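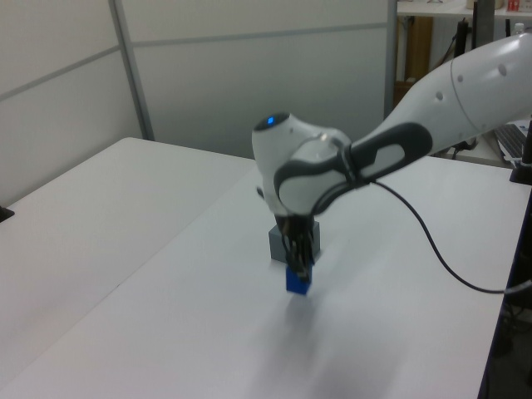
11th December

Blocks for the sorting set. Love how the small blue one looks next to the gray – easy to tell apart even under flat light! The gray is matte and I want the rest of the batch just like it. Lahcen sanded 20 more this morning and the corners feel great.

The white tables show every smudge, so wipe both before the next round. They don't sit quite level with each other either. Floor is bringing shims.

To do: ask Hajnalka if Brudum still has the same gray paint, 900 ml tin.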